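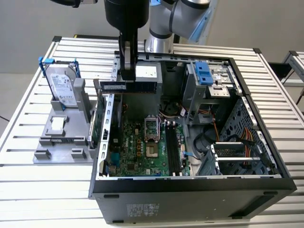 Blog > Tinkering > Old computers

Four slots of happiness: putting memory in an old Dell tower

7 March 2024

I have a real soft spot for office desktops. Big black towers, the sort that sat under a desk in an accounts department for years with somebody's feet resting on them. They're heavy, they're a bit ugly, and once the side panel comes off they are an absolute pleasure to work on. If you've only ever opened a laptop (with its nineteen kinds of tiny screw and its glued-down battery) you owe yourself an afternoon with one of these.

The Dell is my latest, and it's the memory I want to rave about, because I think fitting RAM is the nicest job in the whole of computing. It's quick, it's tidy, and there's a click at the end of it!

First, lay the case down on its side. I know people who do the whole thing with the tower standing up on the carpet, reaching in sideways with a torch in their teeth, and I used to be one of them. Lying flat, the motherboard becomes the floor of a little room and everything faces you. Green board, blue connector down at one edge, small yellow capacitors dotted all over, and the cables in red, yellow and orange running up the wall. I find it a cheerful colour scheme for a machine that's plain black on the outside.

The memory slots are off to the right of the processor socket, four of them side by side with white latches at the ends. Push the latches outwards before you bring the stick anywhere near. Then look at the gold edge of the module and find the notch. It isn't in the middle, so there's only one way round that will work, and if it feels like you're fighting it, you've got it backwards. Line the notch up with the little ridge in the slot, lower the stick straight down and press on both ends evenly. I was properly frightened the first time I did this. It takes more push than you'd expect from something that looks so delicate, and then the latches snap up by themselves and you feel like a surgeon.

A few things I've picked up along the way, mostly by getting them wrong:

Hold the stick by its short ends. The chips don't want your fingerprints and neither do the contacts.

Touch some bare metal on the chassis before you start, and again if you've wandered off to make a cuppa and come back across the rug in your socks. Power cord out of the wall first, obviously, and hold the power button in for a few seconds afterwards to drain whatever's left.

Check which slots want filling first. Dell usually prints the numbers on the board beside each slot, in writing so small I need my good glasses and the kitchen lamp. With two sticks you generally want a matched pair, and the service manual will tell you which two slots go together. I ignored this on my first machine and spent an entire evening wondering why it felt no faster than before.

Check the generation too. DDR3 and DDR4 look like twins from across the room, but the notch sits in a different spot and they won't go in each other's slots. I have a drawer of the wrong sort. We don't talk about the drawer.

This board has its processor socket open as well, the lever up and the metal bracket lifted, with the gold contact area showing. An open socket makes me more nervous than anything else inside a computer. You can bump a fan, you can yank a cable, you can drop a screw and fish it out with a magnet on a stick, and the machine will forgive you. Dropping something in the socket is another matter. I've bent contacts exactly once, on a board I'd bought at the Gungate market and was very pleased with, and I spent two hours with a sewing needle and a magnifying glass getting nowhere. So if you're fitting both, my order is processor first, lever down, then memory. Some people like it the other way. I've heard the arguments and I'm keeping mine.

Now, the cables. Older towers have such a nest of them up by the power supply, and it's tempting to tidy the lot while you're in there. I do love a neat cable run, and I've lost many happy Saturdays to it, but leave it until the memory's in. If you start unplugging things to make them prettier, take a photo on your phone beforehand. There was one small plug on my previous tower that I was certain I'd remember, and I ended up reading a 151-page manual at midnight to find out where it lived.

Something I've come round to this year is having a proper spot for the loose parts. For ages I used a muffin tin, which I still recommend to anyone starting out, with one hollow for case screws and one for drive screws and so on. A grey 3D-printed tray with recesses in it does the same job and looks much smarter on the bench. Anything with edges will do, really. The point is that a screw put down on a bare table belongs to the floor.

For buying memory, I've had good luck with Hourani, the little refurbished parts place that posts everything in anti-static bags with the speed written on the front in marker. Their used stock was up to 881 items last time I looked, and I looked at far too many of them. Buying used is fine in my book. RAM hardly ever wears out, and if you run a memory test overnight you'll know by breakfast whether you've got a dud.

When a tower is back together I leave the side panel off for the first start. It might beep at you, and it might sit there with a blank screen for a good while as it sorts out the new memory. Don't panic and don't switch it off. I've panicked and switched it off. Give it a couple of minutes, and if there's still nothing, pull the power, reseat the sticks and have another go. It's nearly always a latch that hasn't quite closed.

Next up I want to write about drive caddies, which are my second favourite bit of these old towers, especially the coloured plastic latches that let you slide things out with no screwdriver at all. I've got plenty to say about those. I'm aiming for April, depending on how the garden goes, and if you've got a favourite old office machine of your own, please tell me about it in the comments!

Contact | © 2024 Clitness | Back to top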